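In Defense of the Paper Bag

My neighborhood grocery in Pikcombe quit giving out plastic this May, and I have been hearing about it ever since, mostly from people standing behind me in line. I would like to put in a kind word for the bag that replaced it.
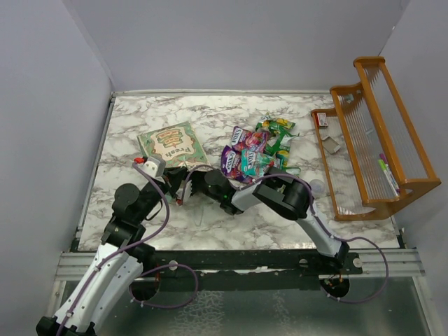
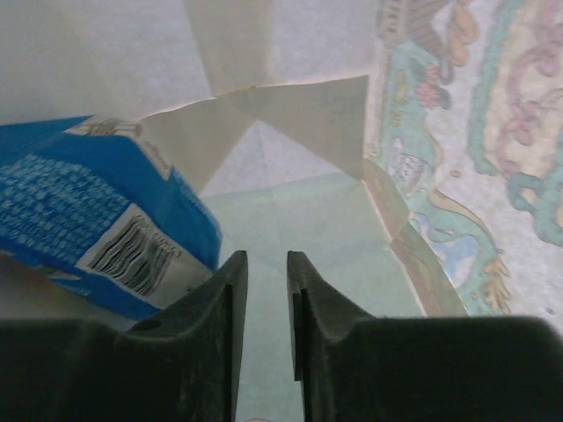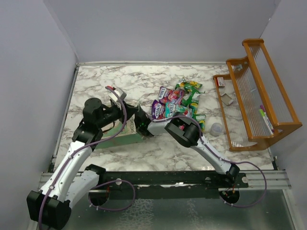

I grew up with paper bags and I suppose I never really got over them. My mother kept a stack of them folded flat beside the refrigerator, and they covered our schoolbooks, carried our Halloween candy and soaked up the grease from Sunday's bacon. Packing one properly was a skill, and I still think it's a pleasant one to have. A blue carton like the one in the second picture is the kind of thing I'd want in early, standing against the side, where it helps the bag hold its shape, while a green bag of snacks can wait and ride on top where nothing will crush it. You learn this by getting it wrong, usually in a parking lot.

Yes, they tear, and yes, they're miserable in the rain. I walked home from the Gallagher Street bus stop last week with a wet one in my arms, hugging it like a toddler who had fallen asleep – and I'll admit I said a few things to it. But I've had plastic handles cut into my fingers for 33 years and I don't remember anyone writing to the newspaper about that.

What I like best is that a paper bag asks you to buy only what you can carry. I come home with less now, and somehow we still eat very well. There are 11 of them folded beside my own refrigerator at the moment, and I mean to use every one.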